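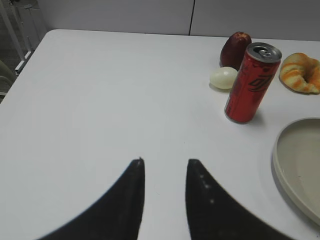 Vương asked whether the can runs ought to be kept in the same set as the food runs, or given a folder of their own before anyone starts labelling.

The meeting agreed to keep them together, with the can named in the task line of each run that has it. The point will be looked at again when the next set goes in.

Notes of the collection group, Ruto project, Markcombe
July, 2.15 pm, small meeting room
Present: 6. Apologies: one.

1. Notes of the last meeting
Agreed, with one change. Under item 4, "grasp failed" should read "grasp not tried".

2. Numbers so far
The store holds 1,104 runs from both sites. Vorncombe has sent its share up to the end of last month. Five runs had no task line and have been sent back to be filled in. Anything still blank by the next meeting will be dropped from the training set.

3. Table layout
The present layout keeps the food and the plate on the right and leaves the left side of the table free. It was felt that the model may learn to go right whatever it is told. One member thought this had already shown up in the last test, another put it down to the short training time. Left-hand layouts will be added either way - 40 runs to begin with, same items, same plate.
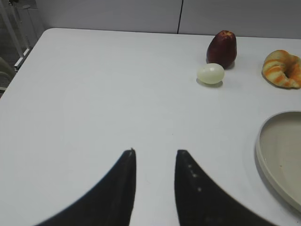
Fig. 2. Wrist view, gripper open. Egg, dark red fruit, croissant and plate on the table.

4. Names of items
The two sites have been using different words. The dark red item has gone in as "apple", "wax apple" and "red fruit", and the croissant as "bread" in some of the Vorncombe runs. The group wants varied wording in the instructions, but the item list itself should carry one name for each thing. Agreed: "red fruit", "egg", "croissant", "plate", "can". Task lines already written will be left as they are, and the list will be used to match them up.

5. Start position
Operators have been starting from slightly different heights. A fixed start was proposed. After some talk it was decided to keep the small differences, as long as the gripper is open and the plate can be seen from the wrist, at least in part. Runs that begin with the gripper closed are to be marked and kept apart.

There was also a request to leave a short pause before the first movement. Two seconds was thought to be enough. The recording sheet will be changed to say so.

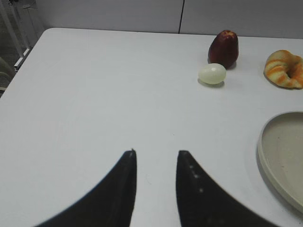

6. Checking of runs
Each run is to be watched through once by someone other than the operator. Marks are "good", "usable" and "discard", and a discard needs a few words on why. Markcombe is behind with this - the backlog is to be cleared before any left-hand runs are recorded.

7. Any other business
Disk space at Vorncombe is low. Older raw files will be moved off once the copies have been checked.
The booking sheet for the table now runs from 9.30 am to 5 pm.

Next meeting: same room, 2.15 pm, date to be sent round.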